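Okay, slide one, and hi everybody! I'm Nadège Chevalier, I run the Thursday supper club in Rallstead, and I'm going to talk about portion sizes without making anyone feel bad (I promise).

Start with the story about my first October supper. I cooked for 50, fed 31 and ate lentils until Christmas! Pause for laughs.

Then the main bit. People fill whatever dish you hand them, me included, so I quit arguing with recipes and started writing down what came back to the kitchen. Mention Gilles Barbier here, he lent me his scales. 300 grams of cooked food per grown-up is where I landed, bread on the side.

Skip the soup slide if we're running late. Ask who owns a kitchen scale, hands up, then go to questions and leave the last slide on.
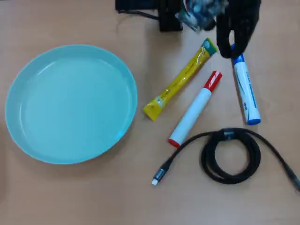
Last slide: round plate, nothing on it yet.

Contact: Nadège Chevalier, Rallstead | © 2020 | Back to top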